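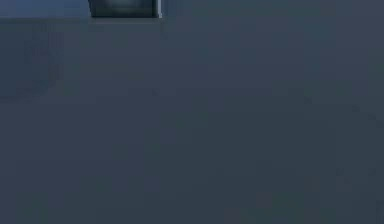

A superfície de trabalho na simulação, quase toda livre. Imagem: equipe Evangelista

Passei uma segunda-feira inteira vendo uma mulher arrumar uma mesa que não existe. Foi em 4 de março de 2019, no segundo andar da Plemside, e a dona da mesa era Mahnaz Karimi, que cuida da célula simulada do projeto Evangelista (o nome vem do sobrenome do antigo inquilino da sala, ninguém se deu ao trabalho de trocar a placa!).

Eu tinha ido com a ideia de ver um braço mecânico de verdade, com graxa e barulho. Vi dois monitores, uma garrafa térmica e uma planilha com 181 linhas. Cada linha é um ajuste: altura do tampo, atrito, cor da luz, limite de cada junta. Mahnaz revisa tudo antes de deixar o braço se mexer, e naquela manhã tinha empacado na linha 56, a do atrito do tampo. Com o valor errado, segundo ela, os objetos deslizam feito sabonete. Com o valor muito alto, grudam.

– Começo sempre pelo tampo – ela me disse, sem tirar os olhos da tela. – Se o tampo está torto, o resto é perda de tempo.

Depois vêm a posição da base e a pose de repouso, e só então os objetos. Confesso que essa foi a minha parte preferida, porque de repente aquilo virou um canto de casa, com assoalho de tábuas, vaso e caneca.

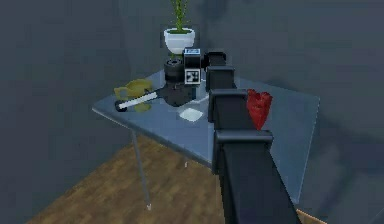
O braço estendido sobre a mesa, com a garra diante do vaso e a caneca amarela tombada à esquerda.

O quadradinho preto e branco na garra é um marcador, e foi ele que nos tomou a tarde. O programa lê o padrão para saber onde a garra está, compara com o que as juntas informam e acusa a diferença. Deu 8 milímetros, e a Mahnaz fez uma careta. Ela abriu o modelo do punho, achou um deslocamento herdado de uma versão antiga, feita em agosto para o pessoal da Tatirberg, corrigiu e rodou de novo. Deu 2. Dá para viver com isso, disse ela, e foi encher a garrafa.

Perguntei se não era mais fácil apagar tudo e recomeçar (eu teria feito isso lá pela linha 20). Ela riu e me mostrou a pasta de cópias, com uma versão salva a cada mudança e um bilhete curto em cada uma. O de uma delas dizia só "não mexer no cotovelo". Ela mexeu no cotovelo, claro, e teve que voltar atrás.

A próxima parada da célula é a Oststead, onde outra equipe vai carregar os mesmos arquivos em máquinas diferentes. Mahnaz já separou a planilha e pediu que comecem pelo tampo.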